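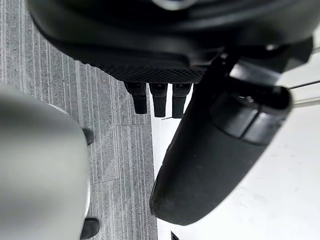 Most of the listings for cleaning and turnover work at short-term rentals still leave out the pay. I went through 184 of them in March, all within driving distance of Pedholm, and 56 gave an hourly rate or a flat rate per unit. The rest said "competitive," or "based on experience," or said nothing. I have managed rentals for most of my working life and I have written ads like that myself, so I am not claiming clean hands. But a person who strips beds for a living has to decide whether to drive across the county for an interview, and "competitive" doesn't help with that decision. People in this business like to talk about automation, and I understand the appeal. The job in front of me is a Saturday with guests out at ten and guests in at four, and for that I need to hire people, and to hire people I need to tell them what I pay.

The usual argument against posting the rate is that it ties the manager's hands. A two-bedroom condo is one job and a lake house that sleeps fourteen is another, and a good cleaner is worth more than a new one. All true, and all of it can be handled with a range. Post the low end and the high end and say what moves a person from one to the other. That takes two lines.

The second argument is that current staff will see the ad. I have heard this at every owners' meeting I have gone to. If your current staff would be upset to learn what you offer a new hire, the ad didn't cause the problem. They will find out anyway, usually in the laundry room, usually within a week.

The third argument is competition. A manager at the Plinia end of the lake told me he didn't want the resort to know his numbers. The resort knows his numbers. Half of its housekeepers used to work for him.

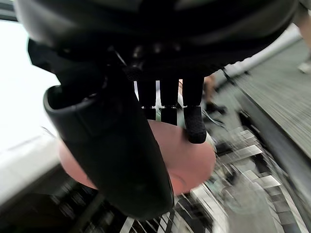 There is also the matter of hours, and I think it does more damage than the missing rate. Turnover work is lumpy. In July a cleaner may have more units than she can finish, and in early November she may have none. Of the listings I read, only 17 said anything about the off season. Some offered deep cleaning or inventory work through the winter. Others said plainly that the job ended in October, and I respect that. A person can plan around a job that ends in October. What she can't plan around is a job called "year-round" that drops to one unit a week after the leaves come down.

When I moved our ads over to Casent two years ago, I started putting in four things: the rate per unit by size, whether drive time is paid, who supplies the linens and chemicals, and what the work looks like from November to April. The ads got longer. We had fewer applicants than before, which worried my owners, but more of the ones we called showed up for the interview, and more of the ones we hired were still with us at the end of the summer. I can't prove the ad did that. We also raised the rate for large houses to $33 an hour that spring, and I'm sure that counted for a lot.

I would like to see the job boards do their share. Savchuk, the board a lot of the smaller operators here use, has a pay field and lets you leave it blank. It could require the field tomorrow. Managers would complain for a month and then fill it in, the same way they fill in the number of bathrooms. We don't let a property go up without a nightly price. A guest would scroll right past it — and cleaners scroll past us for the same reason.

Paid drive time deserves its own fight and I don't have a full answer there. Our units are spread out, and on a bad day a crew spends as long in the van as it does in the kitchens. We pay it at a lower rate than cleaning time. I am not sure that is right, but it's in the ad, and anybody who thinks it's too low can tell me so before they take the job. A couple of them have.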